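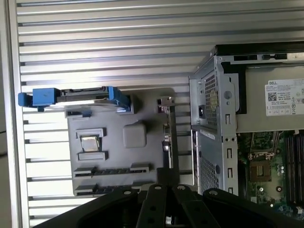 Flaveck Teardown Tray

What it's for

If you've ever taken a desktop PC apart on a bare bench, you know how it goes. The screws roll off, the drive ends up under a rag, and the processor sits somewhere you really don't want a processor to sit. I got tired of it and drew up the Flaveck, a flat gray tray laid out like a very simplified motherboard, so every part you pull has an obvious spot to wait in. You park it next to the open case and move things across one at a time. Simple!

I run a tiny shop called Flerkholm and I print these to order. The Flaveck is our most popular tray by a mile, mostly with people who teach PC repair or who refurbish old office towers on weekends.

What goes where

The square socket holder on the left is for the processor. It keeps the chip flat with its shiny side up, and I made the opening a hair generous so you can get a fingertip in at the side (my first version was so snug I had to poke the chip out from below, which was no fun at all). The two long slots run across the lower part of the tray, and the hard drive goes along the top edge in its blue caddy. Leave the drive in the caddy, please! The tray is sized for the two of them together, and you'll save yourself a bunch of fiddling when it's time to put everything back.

I do all my fitting with a Dell desktop tower, so that's the kind of layout it suits best. Other brands of drive caddy can be wider or have a chunkier latch. Send me your measurements before you order and I'll tell you if it'll work.

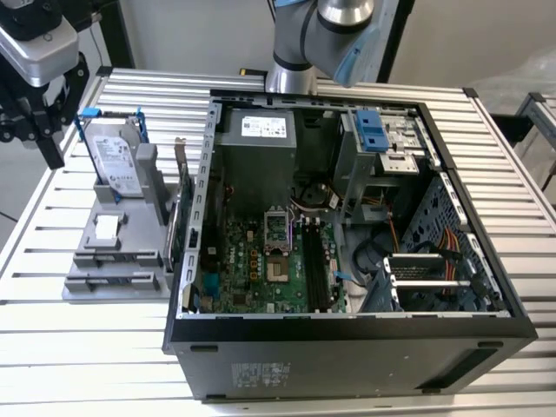

I like the tray on the left of the case with the tower lying on its side and the panel off, but I'm right-handed and set in my ways. Lefties tell me the other side works fine. Whichever you choose, leave yourself enough room for the loose cables, which always seem to take up more bench than the computer does. And don't set the tray on top of the power supply, even for a second. It slides.

The nitty-gritty

Material: matte gray plastic, printed here in the shop
Finish: as printed, with the edges cleaned up by hand
Weight: about 12 ounces, tray only
Lead time: 7 working days, a bit longer in August when I take my break
Classroom pack: 8 trays, shipped flat in one box
Not included: computer, processor, drive, caddy

Looking after it

Wipe it down with a damp cloth and let it dry all the way before any parts go near it. Please don't leave it in a hot car. I did that with an early one and it came out shaped like a potato chip. The tray isn't an anti-static product either, so keep using your wrist strap and mat the way you normally would.

Goes well with

The Zalel screw dish has 4 little wells and sits right up against the tray's short side. I also do the Rocha, a plainer tray with no socket holder, for folks who only swap drives. It costs less and stacks better, so if you never touch the processor I'd go with that one.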